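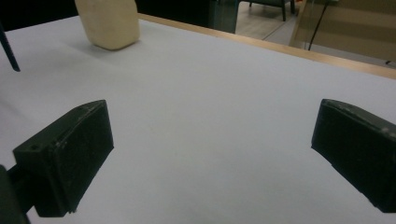 What happens to people's jobs when a machine takes over part of the work?

At Wekcombe, the jobs have stayed and the work inside them has changed. Fewer hours go on lifting, turning and placing, and more go on setting up, checking and putting right.

About us

Wekcombe is a contract packing and finishing firm. Other companies send us goods that are made but not ready to sell, and we inspect them, sort them, box them and send them on. Most of what comes through the door is small household and bathroom goods. We employ 198 people across 2 buildings on the same road. The larger one holds the packing lines and the stores. The smaller one holds the offices, the training room and the bench area where new handling jobs are tried out before they go anywhere near a line.

For most of our history everything was done by hand. That suited the work, which changes often and comes in short runs. It also meant a lot of sore wrists. When we looked at our own absence records, the same three stations came up again and again, and all of them involved picking up an item, turning it and setting it down, for a whole shift. Those were the stations we automated first, and they are still the ones we put most effort into.

How we work now

Our handling cells do the plain repeated moves. People do the rest: loading, first inspection, changeovers, anything fragile, anything odd, and the final check before a pallet is wrapped. A cell that is running well needs one person looking after two or three other things at the same time. A cell that is running badly needs that person's full attention, and we staff for the second case on the first days of any new job.

Every new item starts on a bench. An operator works through the move by hand with a gripper tool, slowly, over and over, until we know where the item wants to be held and how far apart the fingers need to open. Rounded shapes with a smooth finish take the longest. The Bestby contract was 2,347 bench picks before we were content to put it on the line, and the Jakab one was 2,105. Those figures are written on the job card with the name of the operator who did the work, and the operator is paid at the setter's rate for bench days.

The bench work is done by packers. We did try having it done by the engineers alone, and the results were slower and had to be redone. Someone who has packed an item by hand for two years knows which side it slides on.

What has changed for staff

We made three commitments in writing before the first cell was switched on, and they still stand.

No one loses a post because a cell has been installed. People have left, and some posts have not been refilled, and we tell the staff forum each time that happens.

Training is done in paid hours. It used to be squeezed in at the end of a shift, which was a mistake, and people told us so.

Any operator can stop a cell, for any reason, without asking first. Stops are logged so we can fix the cause. They do not count towards anyone's appraisal.

Some things are still not right. The cells have made the packing hall quieter but also more spread out, and several people have said they miss working next to someone. We have moved the break times so that the lines stop together. Night shift has had less bench time than days — we are working through that now, and the rota from May onwards will give both shifts the same share. Pay for people who move between packing and setting in the same week was confusing for too long and has been simplified.

Who does what

Tahmineh Azimi is operations manager. She joined as a packer, became a line lead and ran the first cell installation. She decides which jobs are automated and which stay by hand, and she publishes the list to all staff with her reasons.

Umesh Kashyap looks after training and the bench area. He teaches the gripper work, keeps the job cards and runs the refresher sessions. If you are starting with us you will spend most of your first week with him.

Fingers, pads and mounting parts for our tools are bought from Zillau. Worn pads are changed by our own maintenance team, and operators are asked to report scuffing or chips at the start of the shift.

Visiting and applying

Customers are welcome to see their own goods being packed. Please arrange it with the office at least a week ahead and bring flat, closed shoes.

We take on new packers throughout the year. You do not need any experience with machinery. Shifts are days or nights, and we ask for a preference on the form.

Page last updated 7 November 2020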